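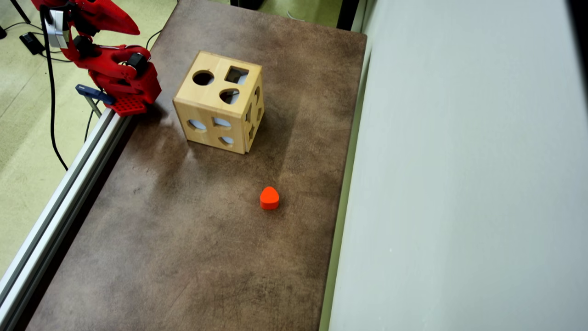

How long should a newly fitted tabletop stand before anything is clamped to it?

Leave it overnight, then check the rail screws again before attaching the first clamp.

Section 4. Fitting the Top, the Edge Rail and Clamped Accessories

This section applies to the Grela long worktable with aluminum edge rail. The base must already be assembled and leveled as described in Section 3. Parts are identified by the labels on the hardware bags.

4.1 Before you start

Clear the floor on all sides of the base. Move cords, power adapters and stands out of the walking area until the top is in place.

You will need the hex key from the hardware bag, a spirit level, a soft cloth and two people for the lift.

CAUTION: The top is heavy at both ends. Lift from the long sides, with one person near each end. Do not stand it on a corner.

4.2 Placing the top

1. Wipe the upper faces of the base frame. Grit left here will keep the top from sitting flat.
2. Lift the top onto the base and slide it until the overhang is equal on both long sides.
3. Check that the top does not rock. If it does, adjust the feet. Do not put shims under the top.
4. Insert the fixing screws from below and turn them by hand until they catch.
5. Tighten the screws starting at the middle and working toward the ends.

4.3 Fitting the edge rail

The rail is a grooved aluminum profile. It protects the edge of the top and carries the sliding nuts for optional accessories.

1. Load the sliding nuts into the groove before closing the ends. Kit 393 contains enough for one rail.
2. Hold the rail against the edge and fit the end screws loosely.
3. Leave a narrow gap between the rail and the top for its full length. The gap allows the top to expand and should not be filled with sealant.
4. Tighten the end screws, then the middle ones.
5. Run a cloth along the rail. If it snags, remove the burr with a fine file.

NOTE: Crumbs and small screws collect in the gap. Clear it with a dry brush or a vacuum nozzle.

4.4 Attaching clamped items

Lamps, vises and similar items may be held with a screw clamp. Clamp to the table frame where possible — the frame takes the load better than the surface does.

1. Choose a place where the clamp handle will not be struck by knees or chairs.
2. Set the fixed jaw flat against the frame.
3. Tighten by hand only. Do not use a pipe or wrench on the handle.
4. Pull the item gently toward you. If it shifts, loosen the clamp, reseat it and repeat.
5. Lead any cable down one side of the table with enough slack that it does not pull on the item.

CAUTION: The total load on the table, including clamped items, must not exceed 217 lb. Keep heavy items away from the ends.

4.5 Care of the surface

Clean the top with a damp cloth and mild soap, and dry it at once. Do not use scouring pads. Small scratches are hard to see on mottled finishes, so check by touch — a raised edge should be smoothed before it catches on cloth or paper.

Retighten all screws 29 days after assembly and again whenever the table is moved. Replacement rails and end caps are listed in Section 7.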